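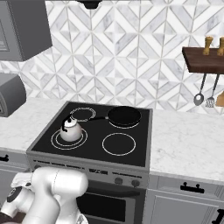
White kettle and black frying pan on a four-ring electric range

Courses > Travel Skills > Day Walks

Handout 2: Planning Your First Hill Day

Welcome back, everyone! We're using the Lorwood loop again, a lovely 4 mile walk with 700 feet of climb, and I'd like you to allow a good deal more time than you think (the views do slow a person down!). Check the forecast the night before, and bring a layer even in warm weather.

Filed under: Handouts, Walking

Related:
Reading the Bunnag Trail Map
Cuterell in February
Packing Light for Wendico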